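식탁보 깔고 밥 먹는 집 살림 메모 (수시로 추가함)

본문 바로가기
홈 > 부엌 > 식탁·천 관리

지난번 글에 식탁보 질문이 제일 많아서 그것부터. 두서없음. 급하게 씀. 저녁 7시 전에 올려야 됨.

식탁보 크기

식탁 한 변에 양쪽으로 늘어질 길이 더하면 끝. 우리집은 한쪽에 23cm씩 늘어뜨림. 더 길면 무릎에 걸리고 의자 뺄 때 끌려나옴. 짧으면 볼품없고. 정사각 식탁이면 계산 편함. 가로 재고 세로 또 잴 필요 없으니까. 그래도 한번은 재세요. 정사각인 줄 알고 샀다가 아닌 경우 있음. 저요.

체크무늬는 식탁 모서리랑 줄 맞추기 쉬워서 초보한테 추천. 비뚤어지면 바로 티가 나서 그게 단점이라는 분도 있던데 저는 장점이라고 봄. 줄만 맞추면 되잖아요.

캐릭터 프린트 들어간 건 위아래 방향 확인. 얼굴이 거꾸로 앉는 자리가 꼭 생기는데 아이 자리를 기준으로 맞추면 조용함.

밝은 색 식탁보 얼룩

분홍, 흰색 계열 쓰는 집은 얼룩이 숙명. 순서만 지키면 웬만한 건 빠짐.

기름 (볶음밥, 볶음면): 문지르지 말고 키친타월로 꾹. 주방세제 한 방울 떨어뜨리고 10분. 미지근한 물로 헹굼. 뜨거운 물은 세제 다 빠진 다음에.
카레, 강황: 바로 못 빨면 찬물에라도 담가둘것. 빨고 나서 노란기가 남으면 햇볕에 널기. 두세 번 반복하면 많이 옅어짐.
계란: 찬물. 무조건 찬물. 뜨거운 물 부으면 익어서 붙어요.
간장: 젖은 행주로 두드리고 나서 세제.
케첩: 숟가락으로 걷어내고 뒷면에서 물 틀기. 앞에서 틀면 더 번짐.

표백제는 무늬 있는 천엔 안 씁니다. 프린트 흐려진 거 한 장 있음. 볼터치만 날아가서 표정이 이상해짐.

방수 코팅된 건 세탁기 금지. 닦기만. 접어두면 접은 자국대로 코팅이 갈라지니 돌돌 말아서 세워두세요. 다 쓴 포장지 심 버리지 말고 거기에 말면 딱임.

접시랑 쟁반 놓는 자리

얕은 쟁반은 한가운데, 음식 접시는 바깥쪽. 이렇게만 해도 식탁보에 흘리는게 확 줄어듬. 덜어 먹는 집은 숟가락이 쟁반 위를 지나가니까 떨어져도 쟁반에 떨어짐.
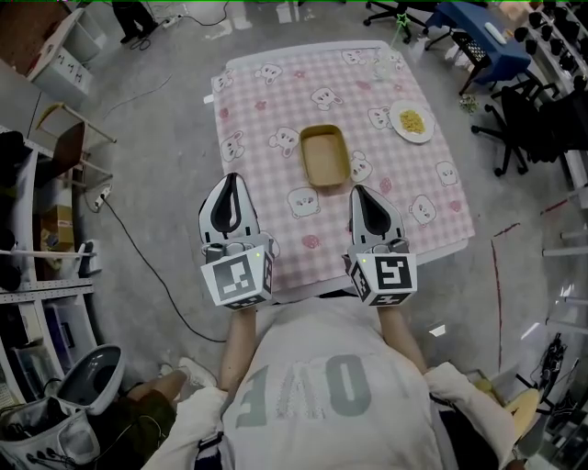
쟁반 고를 땐 모서리 둥근 걸로. 각진 건 구석에 밥풀 끼고 수세미가 안 들어감. 테두리는 낮은 게 꺼내 먹기 좋은데 국물 있는 반찬은 불안하니까 그건 따로 깊은 그릇에. 크기는 욕심내지 말고 싱크대에 눕혀서 씻을 수 있는 정도. 큰 거 샀다가 욕실에서 씻고 있음 지금.

볶음밥은 흰 접시가 제일 무난. 노란 음식이 잘 보이고 남은 양도 눈에 들어와요. 아이 거는 조금씩 덜어서 작은 산처럼. 넓게 펴면 금방 식고 가장자리로 다 밀려남. 면은 반대로 살짝 펴야 안 뭉침.

접시 밑이 미끄러우면 물 묻혀 꼭 짠 행주 한 장 깔기. 코팅 식탁보에서 특히 잘 미끄러지는데 이거면 해결.

집게 얘기

반찬 덜 때 집게 쓰는 집 많죠. 끝이 실리콘으로 된 게 접시 안 긁고 좋음. 대신 기름 배면 냄새남. 베이킹소다 푼 따뜻한 물에 30분 담갔다가 칫솔로. 끝부분이 빠지는 제품은 빼서 안쪽도 닦으세요, 거기가 제일 더러움.

볶음밥은 집게 말고 숟가락. 밥알은 집게로 안 집힙니다. 당연한 소린데 해보는 사람 꼭 있음.

식탁 주변 바닥, 전선

식탁에서 전기그릴이나 밥솥 쓰는 집. 멀티탭을 바닥에 그냥 두면 국물 흘렸을 때 위험함. 벽걸이 고리로 다리 높이만큼만 올려도 훨씬 나음. 선은 사람 다니는 쪽 말고 벽 쪽으로 돌리고, 의자 다리에 안 밟히는지 앉은 상태에서 한번 더 볼 것. 선 모으는 벨크로 타이는 4개 묶음 1,340원에 샀음. 케이블타이보다 나아요. 풀었다 묶었다 되니까.

시멘트 느낌 회색 바닥은 의자 긁힌 자국이 은근 보임. 의자 다리에 펠트. 펠트에 먼지 뭉치면 떼고 새로 붙이기. 테이프로 먼지만 떼서 며칠 더 버티는 방법도 있긴함. 이미 생긴 자국은 중성세제 묻힌 걸레로 먼저 닦아보고. 신발이나 고무 자국이면 그걸로 지워지고, 파인 거면 그냥 삽니다.

옆 선반 정리

식탁 옆에 철제 선반 두면 편한데 금방 잡동사니 선반 됨. 제 규칙은 이래요.

아래칸: 무거운 것, 종이상자. 바닥이랑 가까워서 습기 먹으니 여름엔 상자 밑에 신문지. 7월에 한번 안 깔았다가 상자 밑이 물렁해짐.
중간칸: 매일 쓰는 것만. 냅킨, 컵받침, 물티슈.
위칸: 가벼운 것. 유리 금지.

서랍장은 라벨. 예쁘게 할 생각 말고 마스킹테이프에 유성펜. 내용물 바뀌면 떼고 다시 붙이면 됨. 라벨기는 3,000원짜리 테이프 값이 은근 계속 나가서 접었음. 라벨은 서랍 앞면 같은 자리에 붙여야 눈이 안 헤매요. 오른쪽 위면 전부 오른쪽 위.

영수증 서랍은 화요일에 비웁니다. 재활용 내놓는 날이라서.

독자 제보

Humaira Bangash 님: 식탁보 네 귀퉁이 안쪽에 작은 주머니를 박고 동전을 넣으면 창문 열어도 안 날린다고. 해봤는데 됩니다. 빨 때 동전 꺼내는 거 잊지 마시고. 저는 잊었음. 세탁기에서 소리 엄청남.

식탁보 집게는 식탁 상판이 두꺼우면 안 물려요. 사기 전에 상판 두께부터 재보시길. 자꾸 튕겨나가면 집게 안쪽에 고무줄 한번 감아주면 좀 잡힘.

다림질

체크무늬는 줄 따라 다리면 반듯하게 나옴. 프린트 있는 면은 뒤집어서. 귀찮으면 덜 말랐을 때 식탁에 펴고 손바닥으로 쓸어주기. 밤에 해두면 아침에 거의 펴져 있음. 단, 원목 상판이면 하지 마세요. 습기 먹고 허옇게 뜸.

접어서 보관할 땐 지난번이랑 다른 선으로 접기. 같은 데만 접으면 거기부터 색이 바래고 닳아요.

빠진 거

- 식탁보 밑에 까는 부직포 매트: 그릇 소리 줄어듬. 식탁보보다 사방 1cm 작게 말고, 상판 크기에 맞춰 자를 것
- 양초 자국: 얼음으로 굳혀서 카드로 긁고, 종이 덧대서 약하게 다림질
- 볼펜: 소독용 알코올. 안 보이는 데 먼저 찍어보기
- 껌: 얼음. 녹기 전에 한번에 떼야 함

행주 삶는 얘기는 다음에. 댓글로 물어보신 유리 선반 물때도 그때 같이 씁니다.

이전 글: 냉장고 문칸 소스병 줄 세우기
다음 글: 도마 냄새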